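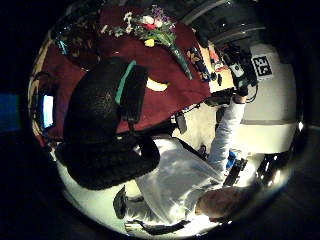

**Figure 3.** Room used in the second session, with office chair and cut flowers.

### 4.2 Where people put the flowers down

In the second session, 66 of the 84 participants laid the bouquet flat before they looked for a vase. Most of them chose the largest free surface near to them, even when a smaller one was closer to the sink. An office chair, such as the one in Figure 3, was used as a resting place only by those who carried also a bag or a coat.

We coded every placement by hand (761 placements in total). Two coders, Saoirse Brennan and Žofie Sýkora, worked separately and compared their lists in February. They disagreed mainly on the word "beside" – for one coder it included objects which touch each other, for the other it did not. We kept the wider meaning.

Fruit was treated in a different way. It was often put down next to the flowers and then moved again to a bowl or a plate. These second moves are reported in Section 4.3.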